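Bavau (gripper kit)

Bavau is a hand-held gripper kit for recording manipulation demonstrations, sold by Prelham. It is used to collect training data for robot arms without a robot present. The kit was designed by Elin Gittins and Arwel Kemeys and went on sale in February. The current revision, Bavau 22, was released on Apr 29, 2020.

Contents

The standard kit holds two grippers, a head strap with a camera mount, a charger and a calibration board. Each gripper weighs 482 grams and opens to 160 mm. The two fingers are driven by a trigger under the handle. Finger pads are sold separately in packs of 40.

Tracking

Position is taken from a marker cube fixed to each gripper. The cube faces carry black-and-white square codes, which the head camera reads along with the view of the work surface. Tracking is lost when all faces of a cube are hidden or in strong glare. The Iver software fills short gaps and flags longer ones for review.

Use

The operator wears the camera and holds one gripper in each hand. Tasks are usually done at a table with household objects.
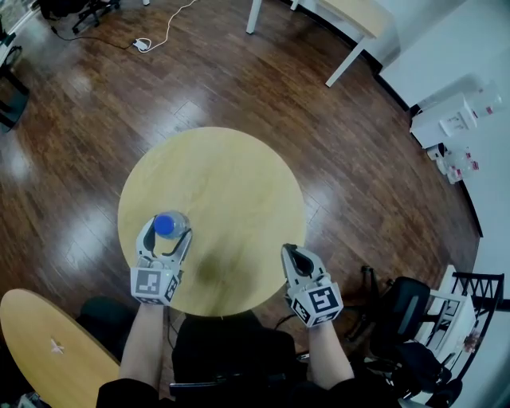 Light items such as small plastic bottles can be held with one gripper while the other stays open. Two-handed tasks need both cubes in view at the start of the recording. Prelham advises a calibration check after any change of operator or pads.

Reception

Nuala Cronin, reviewing the kit for the trade newsletter Lã, rated the trigger action as good and the head strap as poor for long sessions. She also noted that the charger serves only one gripper at a time. A dual charger is listed as an accessory.

See also

Iver (software)
Teleoperation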